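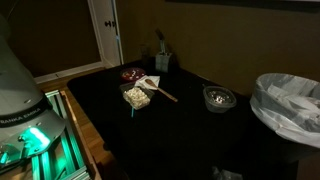 Home | Build log | Parts | Contact

Scooping, continued: mounts, cloth, wrist view

2024-05-24, by Wilmer Villca

The base no longer moves. I put off fixing this through most of the spring and blamed the planner for errors that belonged to the furniture. When the arm decelerated with the elbow extended, the extrusion stand rocked a little on the floorboards, and whatever was touching the table got the benefit. I re-squared the frame, replaced the corner brackets on the lower rails with gusseted ones, and torqued everything in the same sitting. The mounting plate was fine and I left it alone.

For anyone arriving from the Potell thread: the task is moving small dry food between containers with a spoon. The software is Psarras, which is my own planner plus a pile of scripts that ought to have been separate projects. The task file has 23 steps, of which the spoon pickup accounts for more than its share of grief.

Spoon pickup first. A wooden spoon flat on a table gives the fingers very little to work with. The handle is thin, the fingertips have to come within a few millimeters of the surface, and any error in table height turns into either a missed grasp or a protective stop. Laying it on a folded napkin raises one end enough to get under. It also lets the table give a little, so a slightly low approach compresses paper before it trips the force threshold. I tried a printed spoon rest in September. It worked until it got bumped, and then every grasp was off by the same amount.

The black tabletop stays. Depth on it is poor at grazing angles, but segmentation of pale food against it is easy, and I only need the table plane once per session. I fit the plane from touch points instead: 5 touches spread over the work area, least squares, done.
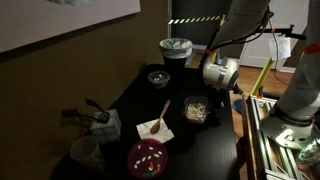

Clear containers are still the worst part. The depth image goes straight through the near wall, picks up the contents, and returns a surface that begins somewhere inside the thing I'm trying not to hit. My fix is crude. The rim pose is entered by hand for each container, the planner treats it as a closed box with the lid missing, and the depth data is only trusted inside that opening. Opaque bowls skip all of this and go through the ordinary fitting code.

Fill height inside the opening is estimated from the median of the top layer. Flat, light pieces make that noisy, as the ones standing on edge read high. Switching from the maximum to the median removed most of the shallow scoops. The entry angle is now fixed at the start of the stroke and rolls back over the last third, which keeps the load in the bowl of the spoon when it clears the rim.

Ciarán Ó Conaill went through the trajectory code and found that I was blending waypoints in joint space right at the rim, where I wanted a straight vertical lift. The path bulged sideways by enough to clip the plastic. The lift is now Cartesian up to clearance height and joint space after that. He also wants me to drop the Isham controller settings I copied in at the beginning and tune stiffness per phase. He is right, and it is next on the list.

Logging has been trimmed. Each run writes joint states, commanded pose, external wrench and the wrist images to one directory, with a text file naming the task version. The directory count stands at 677, including aborted runs, which I keep. They're the ones I go back to. Wrist exposure is locked before the run starts; auto exposure hunted whenever the gripper moved over the dark surface, and the color thresholds went with it.
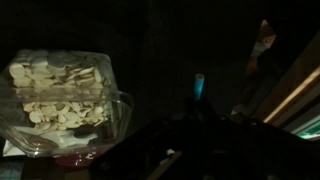

Wrist camera, low light, clear container at left.

Low light costs me the background and most of the gripper, neither of which I use. The pale pieces still separate well from everything behind them. The clear rim shows up only as thin highlights, so automatic rim detection from this view is not going to happen without a second light. I have one on a clamp and need to find a position where it doesn't put a reflection on the tabletop.

Remaining before the next task version:

- stiffness per phase, low during entry, higher for transfer
- rim poses moved out of the task file and into their own config
- abort if the plane fit residual is over threshold, where at present it only prints a warning
- strain relief on the upper link cables

The config split comes first. I've been editing rim heights in 3 places and have already run once with the old number.

Recent posts

Gussets versus plain corner brackets
Touch-off without a probe
Notes from the Estisthorpe workshop day
Psarras: task file format, second attempt
Why the printed spoon rest went in the drawer

Older posts | Newer posts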